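Review: the Kokum tidying arm, after three months
By Bergþóra Lund

12 shares | 3 comments

I bought the Kokum arm in December with one question: can a machine clear a table yet? My work table in Ukdale always has a mug, a marker and a roll of tape on it.
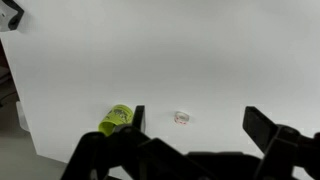
The setup took me a whole evening, and the manual from Plustton is poorly translated. After that I was pleased. On an open table it is patient and careful with small things. 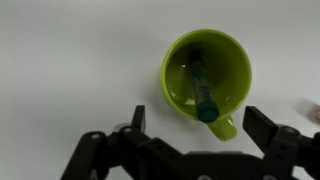 Is it faster than doing it by hand?
My hand is much faster, and I expect it will stay so for some years.

Soft things are the weak point. A dish towel confuses it completely, and I gave up on socks. 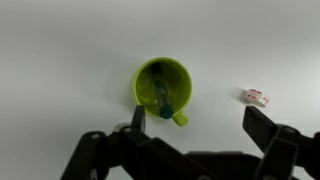
I would recommend it to a small workshop that sorts the same parts every day. For a home kitchen I would wait for the next model. I give it 3 stars.

138 views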